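June, 7:40 p.m. Second session on the Skemasora tabletop set, all in simulation. Pegboard layout unchanged, crate on the left. Giorgia wants 100 clean episodes before we retrain. I have 30.

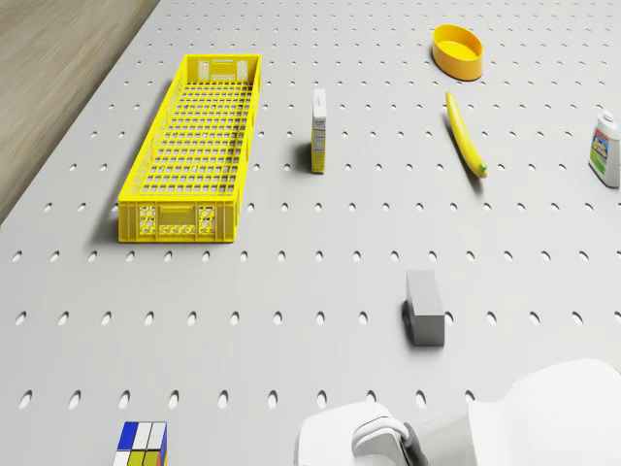 Why keep the failed grasps? Mirko's critic network trains on them, so they go in a separate folder with the failure time noted.

Spent an hour on contact settings. With the old friction value, thin rims crept in the fingers during lifts. Raised it and reran 2 episodes; the creep was smaller in both. The close-up view is the one to check for this, as the overhead view hides the finger gap.

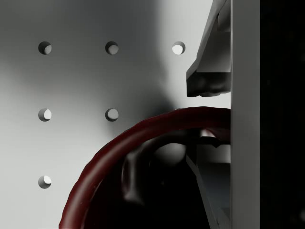 Logging is at 30 Hz for both views now. Chin-lung found a one-step offset between joint states and images, so the morning batch needs realigning before it goes to Dovport. Script is half written.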